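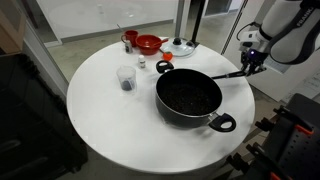
Black beans all round: our August cook-along, and what's next

What a turnout! We had 12 people at the Rawashdeh Rooms for the beans and pulses evening, and by the end every one of them was arguing (nicely) about salt. Tarek Harb led the cooking and brought his own black beans, soaked since the night before in far more water than I would ever have dared to use.

His method is very plain. Drain the beans, cover them with fresh water, bring them up to a proper boil for ten minutes, then turn the heat right down and leave them alone until they squash easily between finger and thumb. Onion, garlic and a bay leaf go in at the start. Tarek salts early, Marwan Semaan salts at the very end, and we tasted both batches side by side – I went in firmly on Marwan's side and came home a convert to Tarek's. The early-salted beans tasted seasoned all the way through, and the skins held up beautifully.

We also had a long chat about pans. A deep one with a lid is what you want, with plenty of room for the beans to swell, and if it has a non-stick lining please use a wooden spoon. Several of you asked about freezing. Yes, do! Freeze them in their cooking liquid, in portions you'll really use, and they'll be ready for soups, rice or a quick supper on toast with chopped tomato and a good squeeze of lime.

Marwan has typed up his spiced version with cumin and smoked paprika (the one that vanished before the rice was even done), and paper copies are in the blue folder by the kettle. Please leave the last one so we can make more.

The next evening is lentils, and I can't wait – Tarek has promised his grandmother's soup with fried onions on top. It's £4 a head, ingredients included. Bring an apron, a tub with a lid for leftovers, and a spoon for tasting. If you have a favourite spice mix at home, bring a little of that too and we'll pass it round.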